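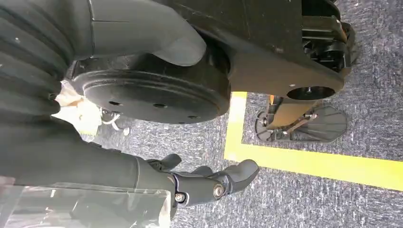 Ayantu Tufa has managed the shared workrooms at the Nustier building for long enough to have opinions about flooring. She is responsible for the fit-out, cleaning and upkeep of 15 rooms on two levels, and she agreed to speak with us in January, shortly after the last of the old vinyl had been taken up and the speckled gray carpet put down in its place.

The decision was not a quick one. Tenants had complained for years about noise, and the rooms on the upper level were the worst affected. "You could follow a chair across the room from downstairs," Ms. Tufa said. "People were holding meetings in the stairwell." A first proposal for thicker vinyl was turned down on grounds of cost. A second, for carpet throughout, was approved on condition that the kitchen and the loading corridor keep their hard floors.

Four samples were laid near the main entrance and left there for 40 days. Two were plain, one was striped and one was speckled. Staff were asked to walk over them as usual and to leave them off the cleaning schedule until the trial ended. Ms. Tufa said she had gone into the trial preferring the darker of the two plain samples.

"It looked very handsome for the first morning," she said. "By the end of the week every thread and paper crumb was showing. The speckled one had the same traffic and the same dirt, and it still looked decent from standing height. Of course, that means you have to be stricter about vacuuming. A floor that hides lint still has lint in it."

The cleaning schedule was rewritten accordingly. The busiest rooms are vacuumed every evening after 6 p.m., and the others on alternate evenings. Edges and corners are done with a narrow nozzle once a week. Ms. Tufa keeps the record herself, on paper, in a binder that stays in the supply closet — she has tried two software packages for the purpose and returned to the binder both times.

Asked what had given the most trouble, she spoke at some length about chair casters. The casters supplied with the original chairs were meant for hard floors and dragged in the pile. Replacements were ordered from Broltix, 200 in all, and fitted over three afternoons. The first delivery had the wrong stem size and had to be sent back. "I measured one chair and assumed the rest matched," she said. "They had been bought in two batches. That was my mistake, and it is in the binder."

Furniture was the other concern. Heavy cabinets leave dents, and tenants rearrange their rooms more often than the building's rules anticipate. The present arrangement asks each tenant to give notice before moving anything that takes two people to lift, so that spreader cups can be put under the feet. Compliance has been mixed. Ms. Tufa said that she now carries a few cups with her on her rounds and does not raise the matter unless a dent has already formed.

Dust above floor level has proved harder to manage. Carpet work loosened a good deal of it, and for several weeks afterward it settled on anything dark. Tenants are responsible for wiping down their own belongings, and the building supplies dry cloths for the purpose. Almost 40 had gone out by the time we spoke. "They do not come back," she said, "but the shelves look better."

Spills are reported by telephone or by a note at the front desk. The instructions posted in each room ask occupants to blot with a white towel and to leave any further treatment to the cleaning staff. Ms. Tufa wrote the notice after a tenant used a household bleach spray on a coffee mark and left a pale patch the size of a dinner plate. A section of carpet was replaced from the spare stock, which is kept flat in the basement.

The lower level is next. Its rooms still have the adhesive used under the vinyl along some of the walls, covered for the moment by the carpet edge, and Ms. Tufa intends to have the worst of it scraped back before summer. She has also asked for a larger entrance mat. The request is under review, and she expects an answer with the spring budget.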